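Clovwood vuelve a poner en servicio la celda 7 después de corregir el seguimiento de la muñeca izquierda

Clullow, 28 de agosto de 2022

El taller Clovwood, en Clullow, ha vuelto a abrir la celda 7, el puesto en el que se graban movimientos de manos humanas para el programa Varevance. La celda estuvo parada mientras se buscaba el origen de un error en la posición de la muñeca izquierda. El error era pequeño, pero aparecía en momentos difíciles de prever, y por eso el equipo prefirió cerrar el puesto antes que corregir las grabaciones una por una.

Varevance trabaja con tareas de cocina y de mesa. Una persona hace la tarea con sus propias manos, con una pulsera de seguimiento en cada muñeca, y los movimientos registrados sirven después para entrenar un robot de dos brazos. La tarea asignada a la celda 7 es la clasificación de cubiertos de plástico blanco: cuchillos, tenedores y cucharas, cada clase en su vaso. Parece un trabajo sencillo. Para el sistema de seguimiento no lo es, puesto que las dos manos trabajan muy cerca una de la otra, y una muñeca puede tapar los marcadores de la otra durante una parte del movimiento.

Cada pulsera es una banda negra con bloques blancos, y sobre los bloques van impresos los marcadores cuadrados en blanco y negro. Debajo de la muñeca cuelga un módulo blanco con su propio marcador, unido a un cable negro que baja hacia el borde del mostrador. Este conjunto se desgasta poco, dice el parte de mantenimiento, pero se desajusta con facilidad.

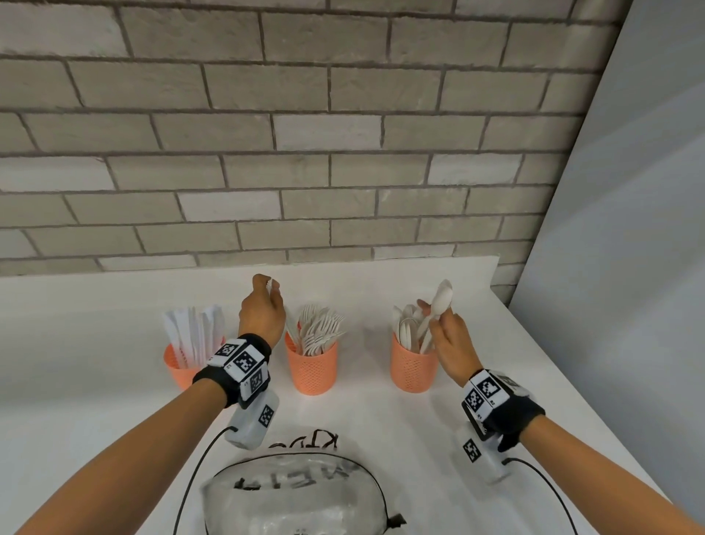

La celda 7 con los cubiertos repartidos en sus vasos y una cuchara en la mano derecha.

El fallo se presentó de la siguiente manera. Al acercar la mano izquierda al vaso central, la posición calculada de la muñeca daba un salto corto y volvía enseguida a su sitio. En la pantalla de control se veía como un temblor. La primera sospecha fue la iluminación: el mostrador es blanco, los cubiertos son blancos también, y un reflejo fuerte puede confundir la lectura de un marcador. Se cambió el ángulo de una lámpara y se repitió la prueba. El salto continuó igual.

La segunda sospecha fue la impresión de los marcadores. Se limpiaron las caras de los bloques con un paño de microfibra, sin alcohol, y se compararon con un juego nuevo. Tampoco era eso. El juego viejo se leía tan bien como el nuevo, y ahora está guardado como repuesto, con una etiqueta que lo indica.

La causa se encontró cuando se revisó la unión entre la banda y el módulo izquierdo. La pieza tenía un juego de 2 mm. Con el brazo quieto, el módulo quedaba siempre en la misma posición y la calibración se cerraba sin ningún aviso. Pero al estirar el brazo hacia el fondo del mostrador, el cable tiraba del módulo, el módulo giraba un poco respecto a la banda, y el sistema recibía dos posiciones que no estaban de acuerdo. El programa elegía una de ellas, luego la otra – de ahí el temblor.

La reparación se hizo en el mismo puesto. Se desmontó la unión, se colocó una arandela de ajuste suministrada por Masri, empresa que mantiene también otras celdas del taller, y se apretó de nuevo con llave dinamométrica. Después se modificó el recorrido del cable. Antes bajaba casi recto y quedaba tenso cuando el brazo llegaba lejos. Ahora forma una curva más amplia y se sujeta al antebrazo solamente durante las pruebas, con una cinta que se retira para grabar. El mismo cambio se aplicó en el lado derecho, aunque allí no se había registrado ningún fallo, para que las dos muñecas tengan el mismo peso y el mismo comportamiento.

Una vez montado todo, la celda pasó por la prueba de proximidad. Consiste en sostener un manojo de cubiertos con una mano y acercar los dedos de la otra, como quien quiere sacar una pieza. Es la postura más exigente para este puesto: las muñecas están casi juntas, las bandas se giran hacia dentro y los mangos largos pueden cruzarse por delante de los marcadores. La prueba se repite a distintas alturas sobre el mostrador, también justo delante del vaso central, donde se producía el salto.

Las bandas no son intercambiables. La izquierda lleva impreso L1 y la derecha R1, y el programa espera encontrar cada una en su brazo. En el pasado se dio el caso de una sesión completa con las bandas cambiadas, que hubo que desechar. La nueva hoja de control pide leer en voz alta las dos marcas antes de arrancar, lo cual algunas personas encuentran un poco escolar, pero se cumple.

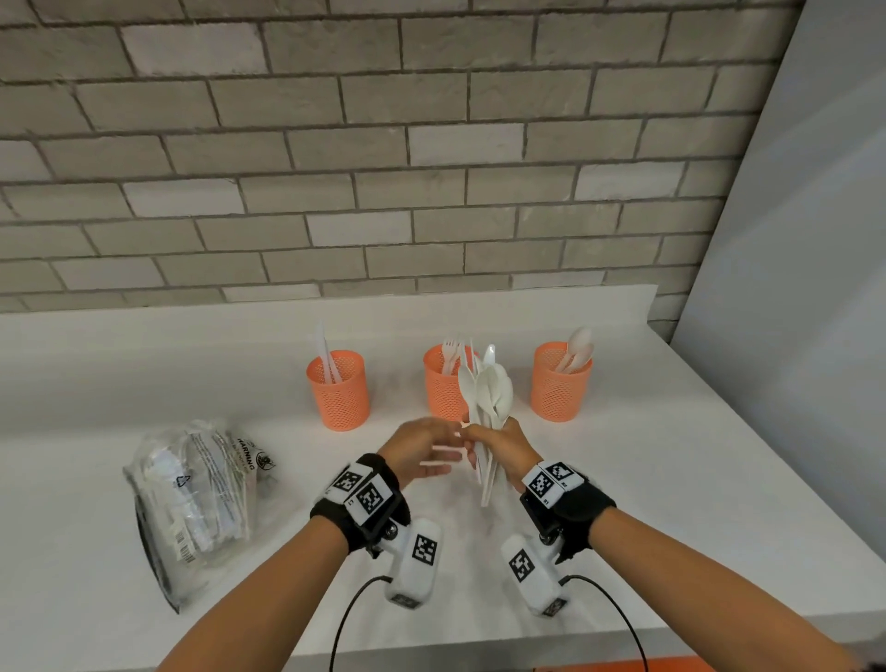 Masri opina que la arandela es una solución correcta pero provisional, y que la unión debería cambiarse entera en la revisión de diciembre. También recomienda que se mida el juego con el brazo extendido y no en reposo, que es como se hacía hasta ahora, y pide que el resultado quede escrito aunque sea cero. Sobre el cable añade una observación: una curva demasiado larga puede engancharse con los vasos, de modo que conviene marcar en el propio cable hasta dónde se permite soltarlo.

Clovwood ha aceptado las dos primeras recomendaciones. La tercera está en estudio, ya que una marca sobre el cable se borra con el roce y obligaría a revisar también la marca. Mientras se decide, la persona que prepara la sesión comprueba el largo con la mano: extiende los dos brazos hasta la pared y observa si el cable llega sin tirar.

El cierre de la celda sirvió además para ordenar otros detalles del puesto. Los vasos naranjas perforados se desplazaban al sacar los cubiertos con rapidez, y su posición cambiaba poco a poco a lo largo de una jornada. Se ha preparado una plantilla de cartón que se coloca sobre el mostrador al principio, se alinean los vasos y se retira antes de grabar. Se pensó en fijarlos con adhesivo, pero el equipo de Varevance no quiso. Un robot encontrará vasos que se mueven, y los datos deben contener también ese pequeño desorden.

Con las bolsas de cubiertos se ha seguido el mismo criterio. El plástico transparente arrugado produce reflejos que al sistema no le gustan, y durante un tiempo se discutió si había que quitarlas del mostrador en todas las sesiones. Se quedarán. La única condición es que no cubran un marcador durante la calibración.

La calibración misma ha cambiado poco. Se empieza con las manos levantadas y abiertas, los dedos separados, y se mantiene la postura hasta que el programa confirma la lectura de ambas muñecas. Después se gira cada antebrazo, primero el izquierdo, y se vuelve a la postura inicial. Todo el control dura 8 minutos, contando la lectura de las bandas y la revisión de los cables. Antes duraba menos, pero no incluía el brazo extendido, y el fallo de la unión pasó precisamente por ese hueco.

Si la calibración no se cierra en el segundo intento, la hoja de control manda parar y llamar a mantenimiento. No se permite aflojar la banda y volver a probar, costumbre bastante extendida en el taller. Una banda floja se calibra bien y se mueve después, cuando la mano ya está trabajando con los cubiertos.

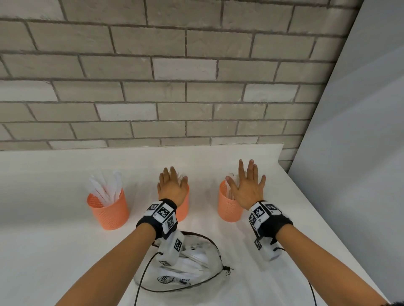
Manos abiertas ante los vasos, con las pulseras de seguimiento en ambas muñecas.

Quedaba por decidir qué hacer con las grabaciones anteriores a la reparación. El archivo de la celda 7 contiene 2.427 secuencias. Se han pasado todas por un filtro que busca el salto característico de la muñeca izquierda, y las afectadas se han separado en una carpeta aparte, sin borrarlas. Varevance quiere conservarlas para comprobar si un error de ese tamaño se nota en el comportamiento del robot o si se pierde entre las demás variaciones. Las secuencias limpias siguen disponibles con el mismo nombre que antes, para no obligar a nadie a cambiar sus listas.

El taller ha publicado en su tablón interno el parte completo, con las medidas de la unión antes y después del ajuste y un dibujo del nuevo recorrido del cable. La hoja de control actualizada está colgada junto al puesto. Las copias antiguas, que no mencionan el brazo extendido, deben devolverse a mantenimiento.

Las sesiones de clasificación de cubiertos se reanudan con el calendario habitual. Quien tenga una reserva hecha para las fechas del cierre no necesita pedirla otra vez: se ha trasladado al primer turno libre, y el nuevo horario puede consultarse en la entrada del taller.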